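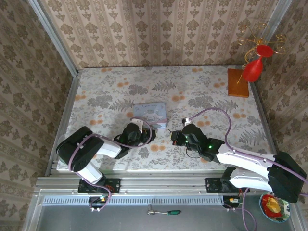
Went to the quarry meeting after all. Doors at seven, started at twenty past. The school gym smelled of floor wax and the microphone only worked if you held it sideways, so half of what follows may be wrong.

Trusmont wants to start blasting on the east face again in February. That's the side nearest Voscombe Arch, which has had a crack across its shoulder for as long as I've lived here. The company's line is that the crack is old and harmless. Old I'll give them.

They had hired a consultant, Pejman Mazandarani from Brevier, a pleasant man with too many slides. He says the ground vibration at the arch will stay under the limit for every shot. I asked how he knew and he said they had modeled it. I asked what rock they had used in the model and he said limestone. Well, yes. The whole county is limestone. The bit holding up the arch has clay seams running through it that you can push a house key into, and I've done it, and I told him so. He wrote that down, or wrote something down.

The other thing I can't swallow is the setback. The blasting line is drawn 421 feet from the nearest leg of the arch. Why 421? It turned up on slide nine with no working beside it. A number that exact ought to come from somewhere, and my guess is that it came from where the good stone stops and somebody measured backward. I can't prove that. I'd like to see the sheet.

Mitra Farahani spoke for the county and was better than I expected. She said a permit would need a monitor on the arch itself, with readings open to anyone who asks. Clapping. Then it came out that Trusmont would pick the monitor, install it and send in the readings every 15 days. Less clapping. If a shot on the first day shakes something loose, we get to hear of it two weeks later in a spreadsheet.

A woman near the back asked if they could cut the stone with saws and skip the explosives. She was told it was "not practical at this scale," and they took the next question. The Rawat pit, over the ridge, has been sawing for years. Smaller, I know, and they're cutting slabs for counters, where Trusmont sells mostly gravel. Still, I'd have liked more of an answer than that.

To be fair to the other side - and I do try - the arch will come down one day whatever anyone does. Frost is working on it every winter. The hunk that fell when I was in high school fell on a quiet night with the quarry shut for the season. And there are 100 jobs in this, according to the handout, although the handout doesn't say how many of them exist already. I counted 2 men there I know for sure work at the pit and neither opened his mouth.

No vote tonight. Written comments go in by the end of the month. I've started mine and it's already too long and too cross. Need to cut the part about the microphone.

Walked home the back way. Too dark to see the arch from the road. I want to go up in the morning with the tape and the chalk and mark both ends of the crack, so at least there's one measurement nobody from Trusmont took. Must find the good flashlight. Call Mitra's office about slide nine.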